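4.2 Failure on the floor-wiping task

The spill task produced the only failure in this study that we would class as a safety matter. The policy was trained on 2847 head-camera demonstrations of people wiping tiled floors by hand, in the manner of Figure 3, and then run on the Heltine arm at our Landeg site. 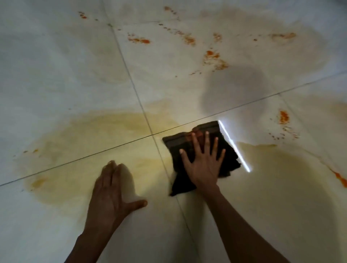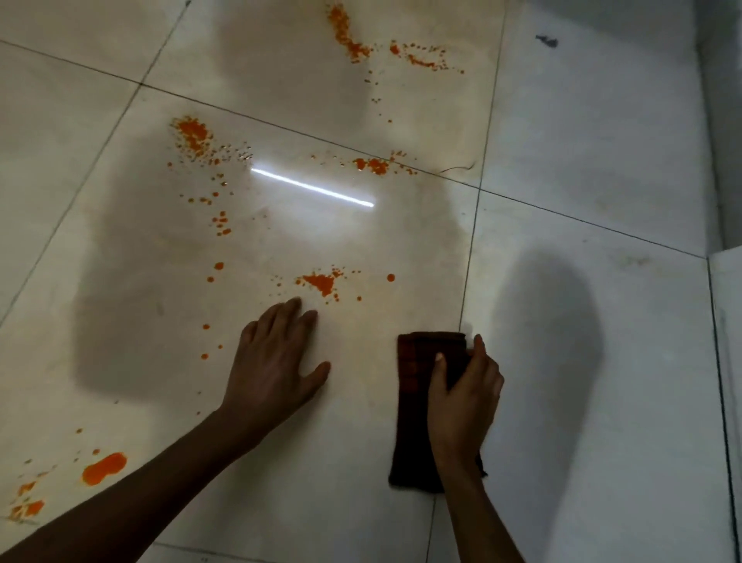 Figure 3. Head-camera views from the demonstrations: hand wiping of orange splatter on glossy tile with a folded dark cloth.

On Mon 15 June the arm kept pushing down after its wrist force reading had gone flat, and 13 seconds passed before Iolo Gwynne hit the emergency stop. The grip pad tore and one tile chipped. The vendor's report blames a loose sensor connector. We are not convinced. The same flat reading turns up in logs from May, when the connector had just been replaced, and the controller's watchdog — set at 2000 ms — never tripped.

Nor do we accept that more demonstrations would have helped. Video carries no record of how hard a hand presses, and the Hanau group's claim that force can be recovered from colour and motion alone has not, to our knowledge, been tested on a slick floor.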